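How to write page titles and descriptions that people click

Many small shops ask me why their page is in the search results but has few visitors. Very often the reason is the title. You can repair it by yourself in one afternoon.

Step 1. Make a list of your pages
Open a spreadsheet and put every page address in its own row. My client Soliman has 35 pages, so this was quick. If you have 2,000, begin with the ones that earn you money.

Step 2. Write one title for each page
Put the main words first and the name of the business last. Two pages should never share the same title. For a paint shop I would write "Interior paint colours, mixed to order – Fuvholm".

Step 3. Write the description
Two short sentences are enough. Say what the visitor will find, and use the words your customers use on the phone. Search engines sometimes show other text from the page, and you cannot prevent this.

Step 4. Check your pictures
Give every picture a short alternative text in normal language. Do not fill it with keywords.

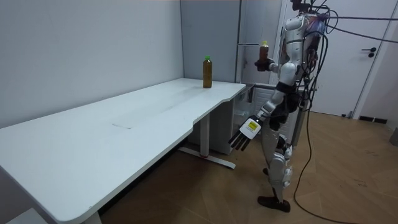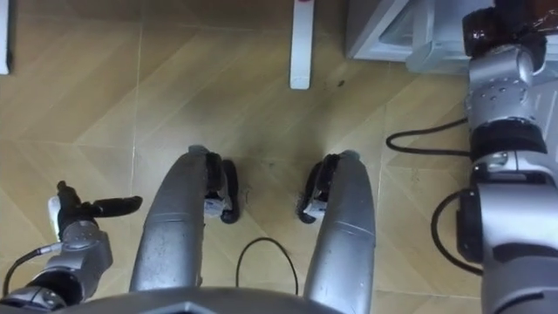

Step 5. Wait, then compare
Write down the clicks for each page before you publish the changes. Look again after 3 weeks – not every morning, please. Change only the titles which are still weak.

Written by Youssra Zaki
Last updated Oct 26, 2025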